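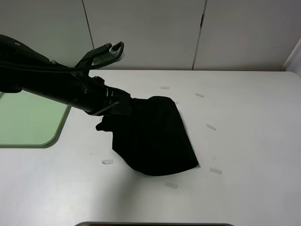
Do we keep the demos where the cloth slips out of the grip partway through?
Keep them if the operator went back and got it again without letting go of the leader arm. If anyone reached in with a hand, bin it, however tidy the fold came out.

2019-10-07, cloth folding, teleop, black cloth

I'm writing the rule down because Fidelina and I spent most of the coffee break discovering that we had each been applying a different one. Hers was stricter. Mine was "looks fine to me," which I had been calling a protocol.

Target for this task is 500 kept episodes. Today we added 19. At this rate the arm will learn to fold some time after January, and I will have learned to fold considerably sooner, which my family will appreciate.

The black cloth was my idea. Reasoning at the time: the gray one was too easy to see, and Rasto (the policy, for anyone new reading this) had become smug about edges. What I failed to consider is that the operator also has to see the edges. Black gripper, black cloth, and on the monitor the two of them merge into one dark animal. Hefin drove four episodes before lunch and in two of them he was pinching table with great confidence.

What helped:

Going in low and from the side, then closing slowly until the fabric bunches. You can see a bunch. You can't see a corner.

Watching the overhead view for the approach and only switching to the wrist view for the last bit. Hefin does it the other way round and says it's a matter of taste. His discard pile has opinions on taste.

Leaving the tape where it is. I know it looks like somebody lost a fight with the dispenser. The strips are for the start positions and they stay down until the whole set is done. Please don't "just straighten" them again.

The wrist view has its own trouble. Once the cloth is lifted and bunched up close, you get a great dark hill with a bit of fuzz along the top, and exposure does whatever it likes.
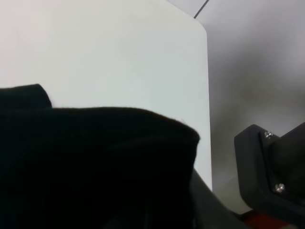 I locked exposure after episode 662 (numbering carries over from the gray cloth, don't panic) and bumped the gain one step. Creases show up a bit better now, noise is a bit worse. Auto white balance is off too, as it should have been from the beginning, and I'd rather not discuss who set up the config.

Tried hand guiding for comparison, with the arm in free-drive and me holding the wrist. The motion is lovely, much smoother than teleop. It also puts my sleeve in half the views, and I don't want a policy that waits for a sleeve. Deleted those. Fidelina thinks we could guide by hand once, then replay the joint trajectory without me in the way. Fair point, except cloth never lands the same way twice, so the replay folds where the cloth used to be. Might still do for the first reach. Parked.

Leader arm: elbow joint is getting sticky again near full extension. You feel a little catch and then the follower jumps. Three discards today were that and nothing else. Bevan supplied the last bearing, so I've asked them for two more, one for now and one for when I lose the first.

Episode length is capped at 600 steps and Hefin keeps hitting the cap because he goes back to smooth the fold. Nice instinct, wrong dataset. Fold, release, back off, stop. If we want smoothing we'll make it its own task and give it to him.

To do:
Send the keep/discard rule to Mellthorpe before they start labeling with a third version of it.
Recheck wrist camera calibration, Sollden script, the new one.
Rewatch the morning's episodes and drop the table pinches.
Ask Fidelina if she still has the cloth with the white hem.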